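Pramora Alarm opens monitoring office in Didmont

Pramora Alarm has opened a monitoring office in downtown Didmont, its first in the county, and will begin moving local customers over to it this month, the company said on Tuesday, December 3, 2024.

The office is on the second floor of the former savings bank on Clokia Street. It will handle burglar, fire and carbon monoxide signals from homes and small businesses in Didmont and the townships to the north. Until now those signals went to a center in another state, where operators then phoned the county dispatcher.

Chak-lun Tai, the company's regional manager, said 17 people have been hired for the office and most of them live in the county. Operators work in shifts, day and night, and each new hire trains for five weeks before taking calls alone.

"People wanted to talk to someone who knows that there are two Mill Roads here," Tai said. "We had that complaint more than any other."

Pramora has 1,000 customers in the area. Many of them came with its purchase in September of Chu Lock & Alarm, a family business that had installed systems in Didmont for decades. The Chu storefront on Depot Avenue will stay open for key cutting, lock repair and battery sales, and the name will remain on the sign.

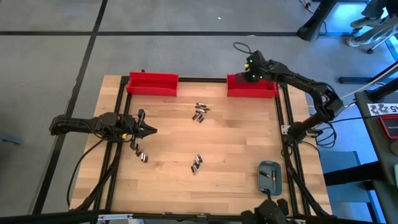
Customers do not need new equipment to be switched, Tai said. The change is made remotely for most panels – older ones that still use a phone line will need a visit from a technician, at no charge. Letters with a date for each address are going out in batches, and the first batch was mailed last week.

On the switch date, customers will be asked to put their system in test mode and set it off once. An operator will call back to confirm the address, the contact list and the password. Anyone who has changed phone numbers in the past few years should update the list before then, Tai said.

Monthly rates will not change for customers who are under contract. Former Chu customers who pay by the year will keep their present price until renewal, when they can choose between yearly and monthly billing.

The town requires a permit for any monitored alarm, and permits issued under the Chu name remain valid. The town clerk's office said residents who are not sure whether they have one can call or stop at the counter on weekdays. False alarms are still subject to a fine after the third call in a calendar year.

The town has also asked Pramora to use a two-call rule for burglar signals, in which the operator tries two numbers on the contact list before asking for police. Fire signals are passed on at once. Tai said the rule was already in use at the company's other offices.

The Clokia Street office is not open to walk-in customers. Billing and service questions are being taken at the Depot Avenue store, which is open until 5 p.m. on weekdays and until 7 p.m. on Thursdays.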